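Convocatoria de participantes: clasificación de billetes y tarjetas
Mercado, sala 203. Turno de tarde, marzo.

Se buscan personas para sesiones de ordenación de papel moneda y tarjetas de plástico en bandejas compartimentadas.

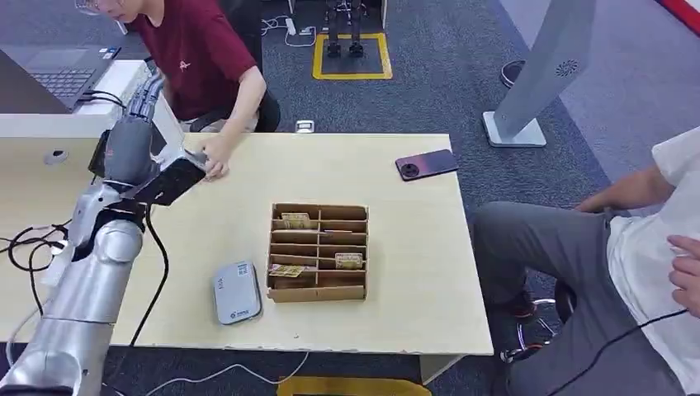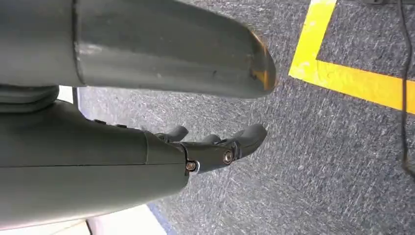
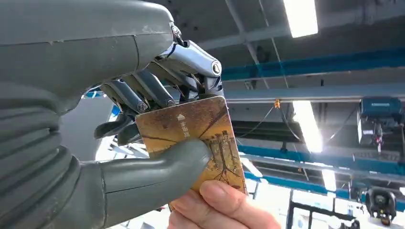
Primera imagen: organizador de cartón con divisiones y tres billetes colocados.

Tareas: separar por valor (billetes de 1000 y 4000 unidades de prueba), insertar en vertical y anotar incidencias.
Requisitos: mayoría de edad, trabajo sentado durante 3 horas.
Se abona el desplazamiento.
Solicitudes: Anselmo Bermúdez, Narkdale.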